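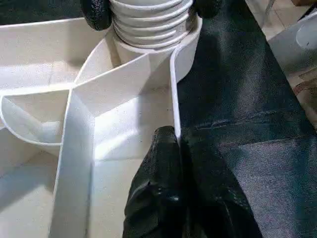 Do you need glue to stand a pipe in a molded base? Try it dry first. A good socket holds a pipe upright by itself, and glue only hides a bad fit.

Reading time: 1 min

Most guides tell you to start with the pipe. I don't buy it. Start with the base, set flat on a table, and press on each corner. If it rocks, the pipe will lean, whatever the leaflet from Golholm promises.
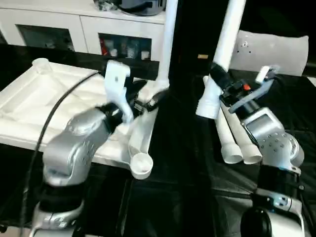 Next, run a finger around the inside of the socket and scrape off any molding burrs. Lower the pipe straight down. Twisting is supposed to help, but I've only seen it scuff the plastic. 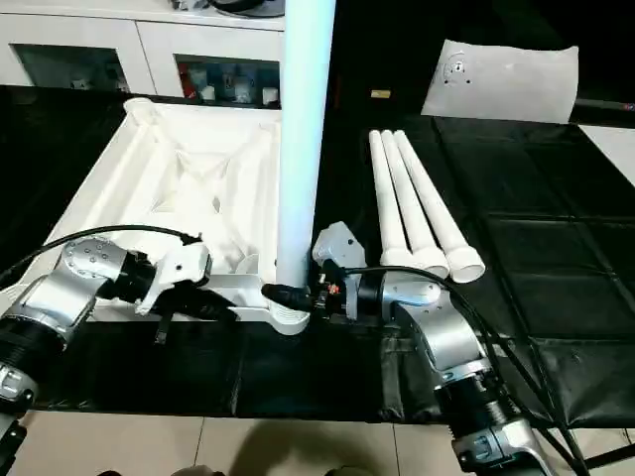
Let go and look from two sides. Still leaning? Pull it out, turn it a quarter and try again. I'd skip the "leveling rings" too. Four of them did nothing for me.

Contact | © Jemard Workshop Notes | Back to top

Related
Do rubber feet help? (Musyoka Mwakyusa)
Cutting pipe square
Tanui clamps, tested again in February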